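Rosten Student Robotics Club
Progress report to the Ruotsalainen Fund
Prepared by Gianni De Luca, club advisor
16th September

Dear friends at the fund,

Thank you for your patience with this report, which I meant to send before the new students arrived and swept me off my feet! We have 30 members this term, and many of them came in wanting to get their hands on the arms right away.

Most of our time since April has gone into the tidying task. The students picked footwear as their first set of objects, partly because slides are soft and forgiving and partly (I suspect) because they are cheap. The goal is for the two arms to put both pairs into the bin without help from an operator. 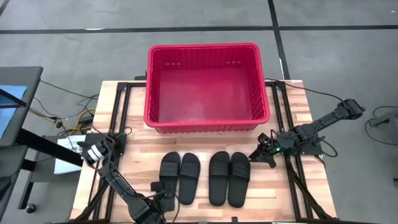
The two-arm table with the red bin and two pairs of black slides.

Zeeshan Kakakhel has led the students on the recordings, and they now have 178 usable runs, of which 64 were done by first-year members. Picking up by the strap goes well. Gripping at the edge of the sole is harder, and the left arm still lets go too early more often than we would like – we are trying new finger pads on it this month.

We also took the whole setup out to a public hall, which was a big step for the younger ones, who had to explain their work to strangers all day long (and did it beautifully).
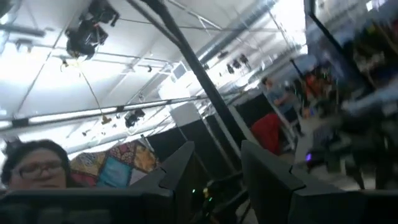
View from the wrist camera toward the hall, with the curtained booths beyond.

Spending is within the budget you approved. The one change is that we bought 2 spare grippers out of the travel line, as Zeeshan mentioned on the phone. Next we will move on to folded towels, and I will send the run logs with the winter report.

With warm thanks,
Gianni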